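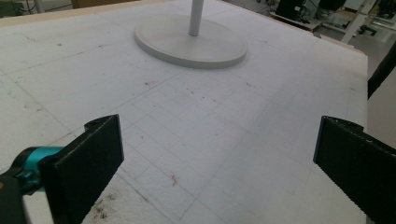
Grevville Church Walk

The Grevville Church Walk is a waymarked footpath in and around the town of Grevville, linking 8 old churches and chapels. Popular in autumn for the beech and maple colour along the middle section. Walked all year, but most visitors come between late September and the first hard frosts.

Route

Starts at the market square, ends at Kornow Chapel on the ridge. Can be done in either direction. Most people go uphill first and come back by the lane. The path follows the river out of town, crosses at the Natis footbridge, then climbs through Chauhan Wood. Surface is mixed: pavement, gravel, then bare earth and roots. Muddy after rain, and the last climb to Kornow is steep enough that some walkers turn back at the wood and take the lane instead.

Waymarks are small blue arrows on posts. A few are missing near the footbridge, where the path splits. The left fork is the right one. The other goes to a farm and stops.

History

The older parts of the route are much older than the walk itself. Parishioners from the upper farms used them on Sundays, and the stretch through Chauhan Wood was known locally as the coffin path, a name still heard. The present chapel at Kornow dates from 1896 and replaced a timber one lost to fire. Stone came from a quarry on the same hill, now overgrown and fenced.

The idea of joining the churches into a single walk is usually credited to Sanne Martens, a schoolteacher who moved to Grevville and drew up a hand-lettered leaflet for her pupils' parents. It gave the walking times, the opening hours and where to get a cup of tea. Photocopies went round for years before the town printed a proper version. Her times were on the quick side and were lengthened in the printed leaflet.

Churches on the route

St Anne's, by the market square, is the largest and the only one open every day. Plain outside, painted ceiling inside. The river chapel is a single room with benches for 44 people and no electricity. Natis church stands just past the footbridge — it has a leaning bell tower, closed to visitors, and a churchyard with three very old yews. Kornow Chapel is the most photographed, mainly for its position: red and gold trees behind it in autumn, and the whole valley in front.

The other four are smaller, and two of them are now private houses. Walkers are asked to keep to the path and not to go up the drives.

Autumn colour

Beech is the main tree in Chauhan Wood, turning yellow and then a deep copper. The maples along the lane were planted later and give most of the red. Colour is usually best after a dry September with cold nights. Wet years are duller and the leaves come down early. Morning light suits the Kornow side, wheras the river section is in shade untill midday and looks better later on.

In books and photography

Abelardo Zapata photographed the walk over several autumns and published the pictures as Eight Doors, a short book with 100 plates, mostly of doorways, porches and gates with leaves on the step. Only a handful show a church from end to end. Out of print. The town library has a copy for reading on the premises, and some of the plates hang in St Anne's — lower aisle, left side.

Access

Bus from the station to the market square, hourly on weekdays, fewer on Sundays. Parking behind the square fills up early in autumn. No parking at Kornow apart from a small layby. The town section as far as the river chapel is level and fine for pushchairs. Dogs on leads in the wood. Toilets at the square only.

See also

Chauhan Wood
Kornow Chapel
Natis footbridge

Page last edited 23/02/2024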